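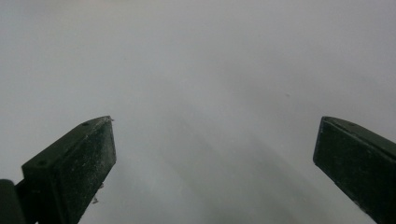

Pale grey, the colour we see most in our working day

About us

Ralska is a small soap house in Pretidville. We buy bars of soap from makers at home and abroad, we look at them, we wrap them in paper and we send them to shops and guest houses. The company began in a back kitchen in Stonmont with 18 bars and one shelf. Today we keep up to 1245 bars in the store, and the shelf is still with us.

What we care for

A good bar of soap should be simple to hold and simple to use. We like oval shapes, because they sit well in the palm and have no corners to break. We also like bars with a mark pressed into them. The mark becomes softer with time, and many customers write to us that they are sorry when it is gone.

We do not throw away a bar for a small scratch or some white powder on the face. Such bars go to our second basket and are sold at a lower price – they wash hands as well as the others. A peach-tan oval with two characters pressed one over the other, like the one shown, is the kind of soap we are always glad to have on the table.
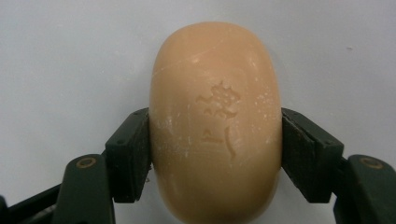 Our paper

All wrapping paper comes from Verhoeven, a family printer two streets from us. It is plain, without plastic, and we order 470 sheets each time. Please keep the paper if you can – it is good for lining a drawer.

Visit us

The shop is open from 10 in the morning, and it is closed in February, when we count and clean the store. Shops who wish to order may write to us in English or in their own language, and we will do our best to answer.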